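February 8, 2024

Late finish, but such a good day that I want to get it down before I forget the order of it.

The twin cell is up. Both arms, one table, all in simulation for now, and the left one has hold of a cup and isn't shaking it to bits! I've been fighting that since before the holidays and had started to dream about it.

So, the order of things. Got in early and went straight to the base positions. I'd had a feeling all week that the left arm was placed wrong, because every reach to the middle of the table came out short by the same bit. Jiahui Wan came over with her tea and asked whether I'd measured from the mounting plate or from the centre of the first joint. I had measured from the plate. She didn't say anything, just went back to her desk. Fixed that in ten minutes, then spent an hour undoing all the little fudges I'd put in over the past while to cover it up. There were 3 of them in the one file, and one had a comment from me that just said "why".

After that the reaches landed properly and I could get on with the part I like, which is the gripping.

The cup has been the trouble from the start. It's ribbed down the side, and the version we got from Pichon had every single rib modelled as its own collision shape, so the fingers were catching on edges all the way round and the solver was losing its mind. I kept the ribs for looks and put a plain smooth shape underneath for the contacts. What a difference. I also turned the grip force down to 2 on our slider (it was up at 9, I have no idea who did that, possibly me) and gave the pads more friction. Then I told it to close, lift, and hold still while I went to make toast. Came back and the cup was where I'd left it, a bit tipped but steady as anything. I may have cheered. The people from Plutusix down the hall looked in.

The other arm is running with nothing on the end. I took its tool off on purpose this morning so I could tune the wrist by itself, and I'm glad I did. There was a wobble each time it stopped and I'd been blaming the gripper's weight. Bare flange, same wobble. So it was the damping on the last joint, which had been left at the default, and I brought it up bit by bit until the thing came to rest like a door with a good closer on it. I could have watched it all afternoon. I did watch it for a fair chunk of the afternoon.

Physics step is still at 286 a second. I tried doubling it and the old desktop sounded like a hair dryer, so back it went. That machine dates from 2015 and Skosis keep promising us a new one. In the meantime I've blown the dust out of the fan and moved it off the carpet.

Small stuff: changed the tabletop to a plain dark grey so the colours of the things on it stand out. The wood pattern we had was pretty but I kept losing track of the sponge. The sponge is rigid for now, which feels like cheating, but squishy things can wait. The little round green one rolled straight off the table on the first run and kept going down into nothing, so I gave it some rolling resistance and now it stays put. The bowl I didn't touch at all. It just worked, bless it.

Saved a copy of all the joint settings with today's name on it, and wrote the base measurements on the whiteboard in big letters, with CENTRE OF JOINT underlined. Also cleaned out the old logs. There were gigabytes of the left arm jittering.

Tomorrow: put the gripper back on the second arm, check the wrist damping again with the weight on, then try the pair of them moving at once. I want to know how close the elbows get when they both go for the middle. Jiahui thinks they'll clash. I think there's room if the left one comes in high. If it all holds together we can show the Stelenwood crew when they're next in town, and then there's the real cell to think about, which has cables and bolts and a floor that isn't level.

Should sleep. Saved one view from just before I shut down. 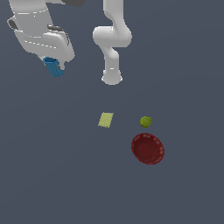

Twin cell, end of day. Left arm with the cup, second arm still bare at the wrist.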